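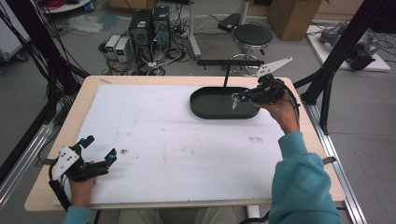
Our project began with a fairly simple question, which was whether a person holding a pair of grippers could give a robot good enough lessons in handling very small things. Most of the class went for cups and blocks, and I don't blame them, but Loretta Nguyen-Tran (my partner on this from April on) had a drawer full of little metal odds and ends and was sure they would be more interesting. So our main task became moving a small metal piece between the white board and the oval tray. The dark gray tray has raised edges, and that rim gave us more to think about than anything else in the whole project! When a piece is near it, the jaws have to come in from the side at a shallow angle, and a person does this without thinking, while the same motion written down as numbers looks like a terrible mess.

Stetemley Motion Project, final report, 6/9/18

How we recorded

We called our setup Tandalov, after a name Loretta had been saving for a dog. Each of us took turns in the chair, one gripper in each hand, and did the task over and over. We kept 1,556 recordings in the end. The ones we threw out were mostly from the first week, when we were still learning how hard to squeeze and kept sending the pieces skidding over the board.

We sorted the recordings into 3 groups. In the first, only the right hand did any work and the left one rested. In the second, the left hand steadied the tray. In the third, the piece was passed from one gripper to the other in the air before being set down (this was my favorite to do and by far the most tiring). We tried to vary where the piece started, although looking back through our notes I can see that both of us had favorite spots and drifted back to them when we got tired.

What we found

We trained one model for each group and tested every model with starting positions it had not been given before. The one-handed model did best, finishing 64 percent of its trials. The steadying model came in nearly as good, and we were happy with that because we had expected the second hand to confuse things. Passing in the air was a disappointment. The model would bring the two grippers close together quite nicely and then wait, sometimes for so long that we stopped the trial ourselves.

Loretta thinks the waiting comes from us. When we went back over our own recordings we both paused before letting go, me especially, and the model may have learned the pause better than it learned the pass. I think she is probably right, but we ran out of time to record a new set without the pauses, so please take it as a guess.

The other trouble was the rim again. Pieces lying flat against it were missed far more often than pieces out in the open, in all of the groups. We would like to try a tray with lower sides next, and Loretta has already asked the Danzer lab if we can have a few more afternoons there before the summer break.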